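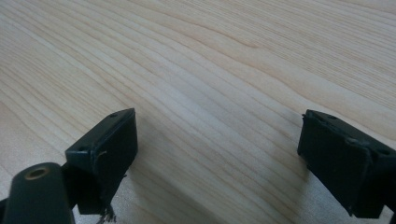
Should a live set be recorded and put online afterwards?

Most of them shouldn't, and the artist ought to be the one who decides.

I say this as a man with a hard drive full of other people's live sets, most of which I have played once, while doing the dishes. I used to present a late show on Melnychuk, a community station with a transmitter you could outrun on a bicycle, and for years our rule was that whatever went to air went into the archive. If a guest brought a mixer, two contact microphones and a bad cold, all of it was preserved, cold included.

The archive now holds 3,656 recordings. I know the figure because Roksolana Symonenko, who inherited my slot and my chair, read it out to me over the phone in the tone of someone reading a plumber's quote. She had been asked to tag the lot by genre. She'd got as far as "drone" and was beginning to suspect there would be no second category.

My favourite thing in there is also the best case against keeping it. Bheki Kruger played Gemdale one July, in the old pump room, to perhaps the smallest crowd that can still be called one. He ran low tones through the floor until the pipes joined in. My teeth hummed. A woman near the door took her shoes off so she could hear better, and after ten minutes I took mine off too. It remains one of the great nights of my life, and on the recording it sounds like a fridge.

It's a perfectly good recording of a fridge. The engineer did nothing wrong. The trouble is that the piece was made of a room, and you can't email a room. Anyone who hears Kruger for the first time through laptop speakers will decide he's a fraud, and I've had to defend him at dinner parties on exactly these grounds, with my mouth full.

The usual reply is that people who couldn't get there deserve to hear it. I have some sympathy. Not everyone lives near a pump room, and when I was a teenager in the sticks, a taped broadcast was the only evidence I had that strange music existed at all. I wore those tapes down to the rust. If somebody had told me they were an inferior experience I'd have thrown one at him.

But those tapes were made because somebody thought they were worth the cassette. Tape cost money and you had to turn it over. Now the recorder is left running because stopping it would take a decision, and Prodport, where our station keeps its uploads, will store a four-hour soundcheck as cheerfully as a masterpiece.

It does something to the playing, too. Nestor Ambrosio told me he plays "tidier" when he knows there's a file coming out of it. He skips the bit where he unplugs things to see what happens. I have heard his tidy sets and I miss the unplugging very much.

Greranside has what I think is the right arrangement. They record everything, hand the artist the only copy on the way out, and never mention it again. Some of it gets released. One set turned up on a pressing of 200, with the applause left on, and it's wonderful. The rest is presumably in drawers.

I've suggested the same for Melnychuk. Roksolana is in favour, provided I come in and help with the tagging first. I've been given everything from D to F, and I start with a forty-minute piece for harmonium and extractor fan.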